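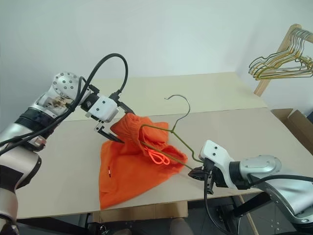 Naledi Gumede asked after the last class whether a cracked resin cabochon can be saved or has to be cut out of the bezel. It can often be saved, if the crack stops short of the back. The method is in section 3 below.

Jewelry Techniques II
Handout 4: Setting pressed flowers in resin
19 Jan 2018

1. Drying

Press petals between sheets of plain blotting paper under a flat weight. Change the paper every day for the first three days, then leave the press alone until the petals feel like tissue. Thick flower heads don't press well. Take them apart and dry the petals one at a time. Blue flowers keep their color better than red ones, which tend to go brown.

Any moisture left in the petal will show up later as a silver halo or a line of bubbles. If you aren't sure, give it another week.

2. Pouring

Seal each petal with a thin coat of resin on both sides and let it cure before it goes in the bezel. Mix by weight if the maker of your resin gives the ratio by weight, and by volume if it's given by volume. These are not the same thing. Stir slowly and scrape the sides of the cup.

Pour 2 layers. The first should come halfway up the bezel wall. Place the petal once the layer is tacky, using a toothpick, then cover and leave overnight. The second layer should dome slightly above the rim. Pop surface bubbles with a pin.

3. Repairing a crack

Clean the surface with alcohol. Open the crack a little with a fine needle file, brush out the dust, and flood it with fresh resin from one end so the air leaves by the other. Cure, then sand flat and put a new dome on top. A crack that reaches the back plate will usually return, and the piece should be reset.

Wear a dust mask for sanding, and sand wet.

4. Finishing

Work through the papers in order and rinse between grits. Nandi Coetzee's Stillura pendant, on the shelf by the sink, was left matte on purpose. Look at the edge where resin meets metal before you choose a finish.

For February: bring three sealed petals, one closed-back bezel and your own gloves. Chantelle Dlamini has the sign-up sheet for the polishing bench.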